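Stop Ranking Hands by What They Can Lift

Opinion, by Isla Tawhiri

Every comparison of robot hands I have read in the past two years leads with the same table. Payload, stroke, closing force, repeatability, mass, price. The columns are easy to fill in, because the vendor has already filled them in. The reader sorts by one of them and buys the hand at the top. Six months later the hand is in a drawer and the lab is back on the parallel jaw it started with.

My argument is that the table measures the wrong end of the job. A hand that can pick up an object has shown that it can pick up an object. Most of the work we ask of it starts after that. It has to hold the thing in a known pose while the arm accelerates, touch something else with it, absorb the reaction, and still know where the tool is. I would trade half the payload of any hand on our bench for a trustworthy answer to the question of where the tool tip went after the third contact.

At Stomville we have spent the period since December putting two hands through the same tasks on the same arm. One is the Varnska, a two-jaw electric unit with flat rubber pads. The other is the Kosik, a multi-finger hand with coupled joints. Both bolt to the same flange plate. Both run from the same controller, a Fourie box that closes its outer loop at 100 Hz. That last number matters and I will come back to it.

The first thing we did was what everyone does. Fletcher Maihi wrote a pick test with 12 household objects and 90 trials per hand. The Varnska won it easily. It is faster to close, it has fewer ways to go wrong, and it does not care much whether the object is presented a few degrees off. If I had stopped there I would have written the usual article, with the usual table, and recommended the cheaper hand.

Then Jolene Trevaskis asked what the score would be if the object had to be used. She meant tools with a handle, where the useful part is some distance from the part you hold. A spatula. A paintbrush. A light toy hammer, which is a much nastier test than it sounds. A handle that thin gives a flat pad a line of contact at best, and a line of contact is a hinge. Strike anything with it and the head rotates about the pads. The gripper reports a successful grasp the whole time, since the jaw width has not changed.

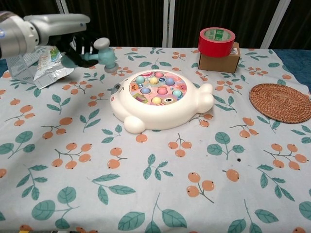 With fingers wrapped around the handle there are several contacts spread along it, and the hinge mostly goes away. What replaces it is a calibration problem. The Kosik does not grip the same handle the same way twice. The coupled joints settle wherever the object lets them, so the offset from flange to tool tip varies from one grasp to the next. In our runs the tip stayed put far better during a strike, and its starting position was far less predictable. Those are two separate errors. A single column headed "repeatability" hides both of them, because the vendor measures it with a machined steel pin in a fixture.

People who prefer parallel jaws will say the fix is better pads. Digby Ormsby says it to me most weeks, and he has cut a V-groove pad for the Varnska that does help with round handles. I have no quarrel with the pad. My quarrel is with how it gets counted. Once you have cut a pad for hammers, another for brushes and a third for anything flat, you own a tool changer, and the cost and the downtime of changing pads belong in the comparison. They never appear there. The multi-finger hand gets charged for its complexity up front, and the simple hand gets to run a tab.

The opposite camp has its own bad habit, which is demo video. A many-fingered hand closing on an odd object looks like competence. It says very little about what the controller knows. The Kosik reports motor current and joint position for the driven joints and nothing for the coupled ones. When a finger pad slides off a handle, the current dips, and the dip looks a lot like the one you get when the arm decelerates. We spent most of a Thursday trying to separate the two signals and ended up with a threshold that works on one handle diameter.

Now the 100 Hz. A light strike on a plastic surface is over in a few milliseconds. The Fourie samples every ten. From the controller's side the impact barely exists. It sees the moment before and the moment after, and anything the hand does in between is done by the mechanics alone. This is why I have lost interest in force control figures quoted for hands of this class. Whatever compliance you need during contact has to be in the fingers, physically, before contact happens. Software gets to set it up and then assess the damage.

Seen that way, the most useful number for a hand would be its passive stiffness at the tool, measured in two directions, along the handle and across it. Kylie Paewai built a rig for this out of a luggage scale and a dial indicator. Clamp the arm, put a rod in the hand, pull on the end of the rod, write down how far it moves and whether it comes back. The last part is the one that counts. A grasp that deflects and returns can be planned around. A grasp that deflects and stays there has quietly changed your tool frame, and every motion after it is wrong by the same amount.

The test takes less time than mounting the hand. I have yet to see a vendor publish it. I have asked both of ours. One sent me the payload sheet again, and the other offered a call.

Cameras are usually brought in at this stage of the discussion as the way out. If the tip has moved, look at it and correct. I am in favor, with reservations. The hand covers the part of the tool you most need to see, and a wrist camera makes that worse for short handles, where there is hardly any tool left showing past the fingers. A fixed camera off to one side does better until the arm passes in front of it. We recover a usable tip estimate on long tools and a poor one on short ones. Vision corrects slow drift well. It does nothing about a handle that rotates on each strike, because by the time the new pose is estimated the next strike has been commanded.

So what should a comparison look like? I would keep the pick test, cut it to a footnote, and lead with three results. How far the tool tip moves under a fixed side load, and how much of that it gives back. How much the tip position varies over repeated grasps of the same handle, with the handle presented by a person and not by a fixture. How many contacts the grasp survives before the tip leaves a tolerance you have stated in advance. All three can be measured on a tabletop with cheap parts. All three would have changed our purchase.

I should say where that leaves the two hands. For bin work and anything that ends when the object is released, I would still buy the Varnska and not think about it again. For tool use I would take the Kosik, with a re-calibration touch after every grasp, and accept the seconds it costs. Fletcher disagrees. He thinks the touch-off makes the cycle time indefensible and that a grooved pad plus a slower strike gets to the same place. He may be right for a line that handles one tool all day. Our bench does not.

We are repeating the side-load test with the second set of pads and a softer skin on the Kosik's fingers. Kylie's rig drawings are available on request. Anyone who runs it on a different hand is welcome to send me the numbers, including the bad ones, with the rod diameter written next to them.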